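Will a pink box make me tidy?

I have been told, again, that what my spare room needs is storage. Marisol Bedoya swears by it. She did her whole flat in January and now talks about bins the way other people talk about their grandchildren.
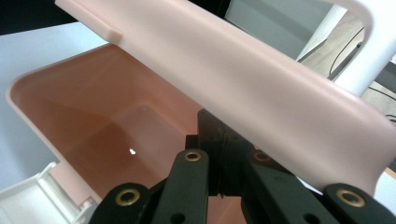

I'm not convinced. I've owned storage before, and all that happened was that the mess got a lid. My mess from the last house is still in a Kudevier crate under the bed, 218 receipts and a broken lamp, and I haven't missed any of it.

Still, pale pink plastic it is. I'll admit the rounded corners should be easy to wipe out, and I like the colour more than I expected to. Whether I'll put the right things in it is another matter - Marisol says one kind of thing per bin, which sounds fine until you're holding a single ski glove.

So it gets scarves, and only scarves, until Easter. If there's a phone charger in there by then I'm giving the bin to Hortensia.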